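Print this page | E-mail this page
Reading time: 5 minutes

Week 6 handout: What the Gripper Costs

Bring this to class on paper. Your laptop will be full of spreadsheet by then.

Last week everyone priced a station for teaching a machine to pick up small things and put them down again. The average proposal spent nine-tenths of the money on the most photogenic item and left the rest to providence. Several of you bought an arm and no table. One group bought a table and no floor space — the space line was blank, and I choose to read that as optimism.

So we start over, at the small end of the scale: a bare tabletop, a pair of hand-held grippers, a few cheap props. If you can't budget this, please don't offer to budget a warehouse.

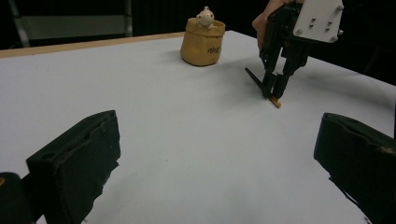 Equipment Planning Group, Nalluswood Technical Institute

1. The sheet

Every request uses the same four columns: purchase, upkeep, replacement, and what I call "the rest." The rest is where projects go to die. It holds cables, bolts, adapters, carpet tape, freight, the second freight charge when the first box goes to the wrong building, and the afternoon somebody spends on hold.

For the class exercise your ceiling is $3392. Don't ask why it isn't a round number. It's what remained after the department had paid for something else, and most real budgets are arrived at in just that way.

2. Two quotes

You'll work from two supplier quotes, Flumer and Plernlow. Flumer's pair of grippers comes in higher and includes spare fingers. Plernlow's is $600 cheaper and includes a very nice folder.

Nearly everyone picks Plernlow on the first pass. Then they reach the line for replacement finger sets at $178 each, and the folder loses some of its shine. Work out for yourselves how many sets it takes before the cheap quote stops being cheap. You have a calculator and, I'm told, a degree in progress.

Things to look for in both quotes:
- Are fingers sold singly, or only as a set?
- Is the mounting plate part of the price or "available"?
- Who pays return shipping?
- Does the warranty cover "normal use," and has anyone over there ever defined it?

3. Wear is a line item

Students love the purchase column and treat upkeep as a moral failing. Fingers press on things all day. Edges go ragged. Put a number in the box, even a poor one, and write down how you got it. A poor number with a source can be argued with at the July review. A blank can't, and will be read as zero by a person with a stamp.
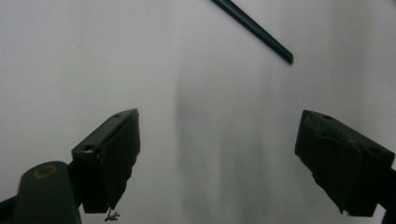

Fig. 2. Gripper fingers with ragged lower edges. Budget accordingly.

Inspection costs money too. If the fingers get looked at before each session, that's paid time, and paid time goes in upkeep. Don't hide it in "the rest." The rest is full.

4. Props

The cheapest things on the sheet cause the most paperwork. A little container and something stick-shaped to hold over it may cost less than lunch, but the moment one goes missing you need its twin, and the shop has moved on to a different color. Buy duplicates at the start. Store them somewhere other than with the originals (yes, this has come up).
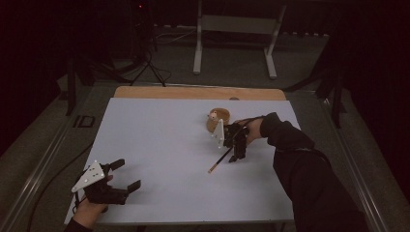

The same goes for cables, which every proposal so far has listed as "misc." Misc. is not a length. Measure the route along the floor, add slack, and say what keeps people from tripping over it. If you need uprights or a frame, give the footprint as well as the price, and check it against the room plan before you sign anything. The Lagos case in your reader covers a team that bought a fine stand a hand's width taller than their ceiling. Read it with sympathy.

5. For next time

Due 10/16/18, at the start of class:
- One completed sheet, four columns, no blanks.
- Your choice of supplier, with the arithmetic showing.
- One paragraph on what you would cut if the ceiling dropped by $600, and who would complain.

Proposals containing the phrase "state of the art" will be returned unread. Staple the pages. The stapler is a department purchase and took two forms.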